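Re: [Halleck list] sourdough starter gone quiet

On 27/04/2024 Sebastião Evangelista wrote:
> Mine hasn't risen since I moved it to the Restow jar.
> Do I toss it and start over?

Please don't toss it! Mine sulked all through January and it's now the liveliest thing in the kitchen. Feed it 100 grams of rye, same weight of water, twice a day for 3 days, and keep it near the stove.

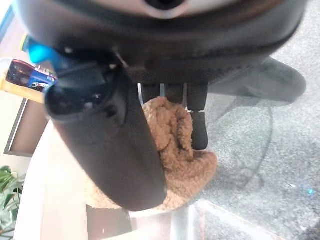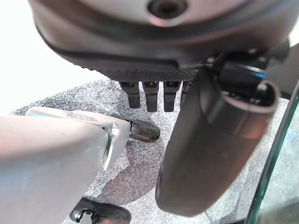 If you get even a few bubbles, you're in business. Then try the Paiva loaf (255 grams of starter, long cold rise, so good with butter). I can bring you a spoonful of mine as a backup, just say when!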